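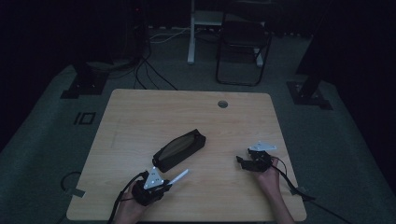
A black zippered pencil case on one of the wooden tables at the Rotholm study room.

ROTHOLM – The town library will hand out filled pencil cases to students who use its study room this fall, after a summer collection brought in more pens and pencils than the staff had shelf space for.

The collection ran through July at the library and at two drop-off points, the Gunn stationery store and the Rorum community center. By the end of the month the boxes held 1,401 pens, pencils and markers, along with a smaller number of erasers and rulers. The library had also asked for pencil cases, new or used, and received 659.

Every case has to be emptied, wiped out and checked before it is filled again. Cases with a broken zipper are set aside for repair or recycling. Pens are tried on scrap paper, and the ones that have dried up are thrown out. The work is being done at the study room tables in the afternoons, when the room is closed to the public.

Each case will get 3 pens, 2 pencils and an eraser. Rulers will go into the longer cases until they run out. Markers will be kept at the front desk and lent out by the hour, as the library has had trouble in the past with marker stains on the tabletops.

The study room reopened in the spring with new tables from Likance, a furniture maker in the next county. They have light wooden tops with rounded corners and a small round hole for cords, and they replaced a set of metal desks that had been in the building since it was a school. The old desks were sold, and the money went toward lamps.

Students can pick up a case at the front desk starting the first week of school. No library card is needed, but there is a limit of one per student. Cases left over at the end of September will go to the Rorum center for its homework club.

The library is still taking pencil sharpeners, the small kind with a lid – it received very few of those. It does not need any more pens. The study room is open until 8 p.m. on school days.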